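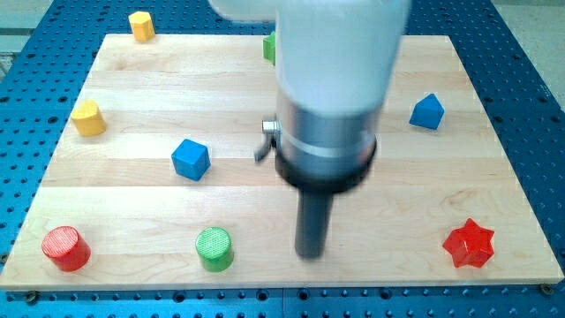

Coloured Shape Blocks, Set of Eight, with Laminated Guide
Reviewed for the Toltley Resource Library
Category: early mathematics and sorting
Supplier: Drendden
Status: recommended, with reservations

The Toltley Resource Library lends teaching materials to nurseries, primary schools and registered childminders. Items are considered for the catalogue after a trial period in member settings. The set reviewed in these pages was placed with 14 settings between February and the end of the spring term, and the comments that follow draw on the written returns received from them.

Contents and presentation
The set consists of eight blocks, in four colours, two blocks to each, and in several shapes, including three cylinders. It is supplied in a cotton drawstring bag with a laminated guide for adults. The bag is adequate for storage on a shelf but offers little protection in transit, and the Library has transferred its own copies to lidded boxes. The guide is clearly written. It suggests naming games, simple sorting and a memory activity in which one block is removed while the children look away.

Use
Most settings used the blocks with groups of up to four children. Staff reported that the set was understood at once and needed very little introduction. Children who were not yet confident with the names of shapes were able to take part by colour alone, and several returns mentioned this as the chief merit of the set.

The same feature has a drawback. Where a block can be picked out by its colour or by its shape, an adult cannot easily tell which of them a child is using to identify a block. Settings wishing to assess knowledge of shape should use a second set in which colour is not a clue. The Grirnen range, already held by the Library, is plain and serves this purpose well. The two sets may be borrowed together on request.

Working surface
The guide recommends a firm, level surface and this advice should be followed. On carpet the blocks tip and the activities lose their order. A plain wooden board gave the best results in trial. It provides a clear working area, and blocks placed on it are easily told apart from those set aside. No board is supplied. Members may borrow the Castaño board, listed separately in the catalogue, subject to availability.

Durability and cleaning
The blocks were wiped with a damp cloth after each session. At the end of the trial 2 sets were returned with light scuffing, and the remainder showed no marks worth recording. The laminated guide fared less well and had begun to split at the corners in about a third of cases. The supplier has agreed to provide replacements without charge.

Loan terms
The set may be borrowed for up to half a term under catalogue number 224. Borrowers are asked to check that all eight blocks are present before returning the box. Single replacement blocks are not sold by the supplier, and the loss of one block will be charged as the loss of a set.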